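The Patient Work of the Stitch

Plumport, 8/16/22

At the Fonseca practice rooms in Plumport, the first thing a trainee learns is thread. It slips, it twists, it hides behind the instrument just when you want to take it. The course has 15 sessions, and three of them are only for knots.

I went there expecting to hear much about speed. The teachers spoke instead about tension. Pull too little and the edges stay open; pull too much and the tissue tears. One trainee told me she had tied 293 knots since December and liked maybe ten of them. 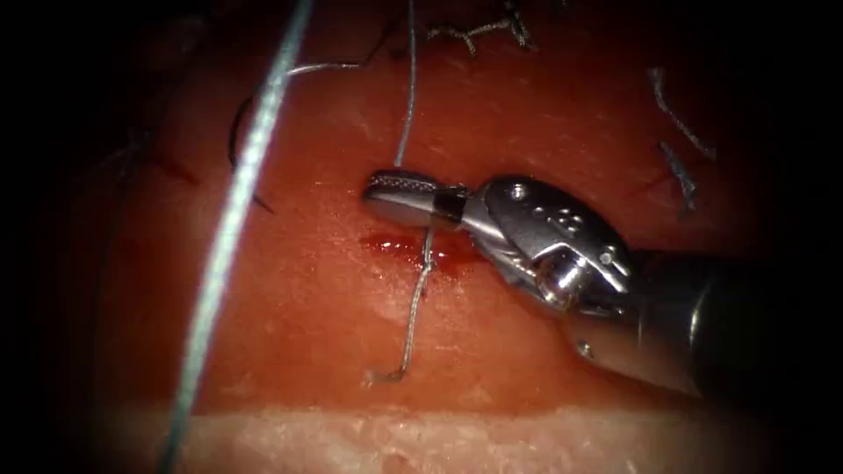 Grasping jaws just above the tissue, with a braided suture crossing at left.

The small ridges on the jaws are for holding, but they can also damage a thread, so the students learn to grip it near the end. In the evening they wash their hands, write their notes and go home with a short piece of thread to practice on a chair leg.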